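June
Pirow Society study group, Prosmont

4. Patterns of contribution to the online archive

4.1 Joining and first upload

The Pirow Society keeps a public archive of fog and low mist, to which any member may add a photograph with a place name and a short note. At the close of the study period the archive held 4,000 entries from 800 paid-up members. The distribution of entries is strongly skewed. Most members who contributed did so in the first weeks after joining and then stopped, while a small group added entries in every month covered by the data. This is in line with earlier accounts of hobby societies that moved their main activity online.

Membership and contribution were treated as separate variables. A member was counted as a contributor if at least one entry had been accepted by the archive editors. Entries withdrawn by the member were kept in the count, as the act of submitting was the matter of interest. Entries refused on grounds of duplication were left out – a choice that lowers the figures slightly for the Brinico valley, where several members photograph the same view on the same morning.

The time of submission was taken from the server log and the time of observation from the note. The two often differ by a day or more. Where the note gave no time, the entry was used for the totals but not for the comparison in 4.3. 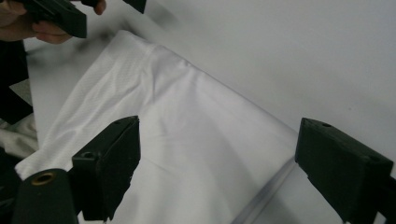
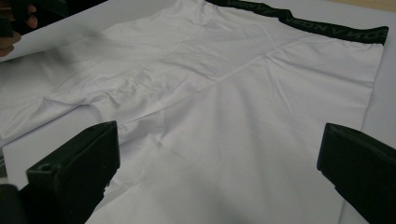 Figure 2. White garments laid on a pale tabletop.

4.2 Local groups

Three local groups met in person during the period: Prosmont, Brinico and Pangaribuan. Prosmont is the oldest and has the most members, but its rate of contribution per head is the lowest of the three. Pangaribuan has the highest. The difference remains when members who joined in the final two months are removed.

One explanation is that the Prosmont group meets mainly for talks, and its members joined for those. Replies to the questionnaire give this some support. Of the 100 forms sent out, 70 came back complete, and the Prosmont replies named talks and the printed newsletter more often than the archive. The Pangaribuan replies named the archive first. The questionnaire did not ask whether respondents owned a suitable camera, and this should be borne in mind when reading the comparison.

4.3 Delay between observation and entry

Delay was shortest for members in their first month and grew with length of membership. Long-standing members tended to submit in batches, often after a run of still weather had ended. Batches were identified as three or more entries from one member within a single session. They account for most of the long delays in the data, and when they are set aside the effect of length of membership becomes weak.

The notes attached to batch entries are also shorter. Many consist of the place name alone. The editors accept such entries, although the society's guidance asks for wind, ground conditions and the direction of view. Whether the shorter notes reflect fading recall or simple economy of effort cannot be settled from the log – the interviews described in section 5 were planned with this point in mind.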